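Interior repaint: paint quantities and schedule

The second coat in the Drollden building starts in March. 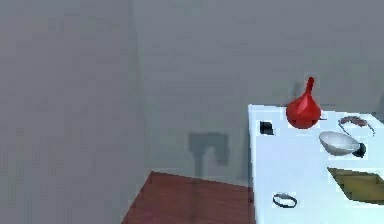 Marcelino Soler has remeasured the ground floor and the new wall area is 2,128 square feet, up from the 936 listed in the original order. The earlier figure left out the corridor and both stairwells. Adeel Qureshi has revised the order with Onden to match. The product is the same flat acrylic, tinted to the existing color code.

Joints that were taped last month need 3 days at normal room temperature before sanding. Sand with 150 grit, wipe down, and spot prime any area where the paper face has been scuffed. Unprimed patches absorb paint at a different rate and will show as dull spots under side lighting.

Keep rooms above 60 degrees overnight during application. Recoat time on the label assumes moderate humidity, so allow longer in the stairwells, where air movement is poor.

Tenants should move furniture away from the walls and take down shelving before their start date. Room dates are posted by the mailboxes. Questions about access go to Tanveer Memon.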